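## Ticket sales and away form at Plelldale

Our project asked whether poor away results cut home crowds at Plelldale, a semi-professional football club. We used gate figures for 89 matches.

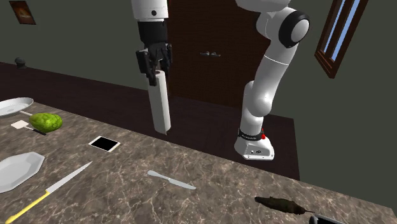 *Fig. 1. Two white arms at a marble counter (simulation).*

Crowds averaged roughly 300. After an away defeat the next home gate was usually lower — but 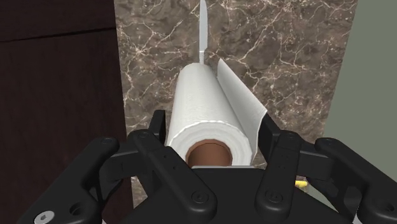

derby games against Tanidby broke the pattern, and we left both out of the final table.

The largest drop was 108, in March.
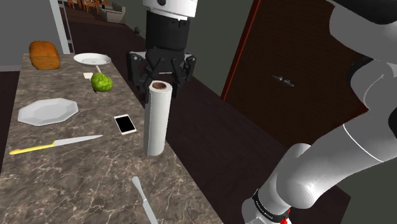 *Fig. 2. Gripper and paper towel roll (simulation).*

Weather was not checked. Gate figures for the Amato Cup are in Appendix 2.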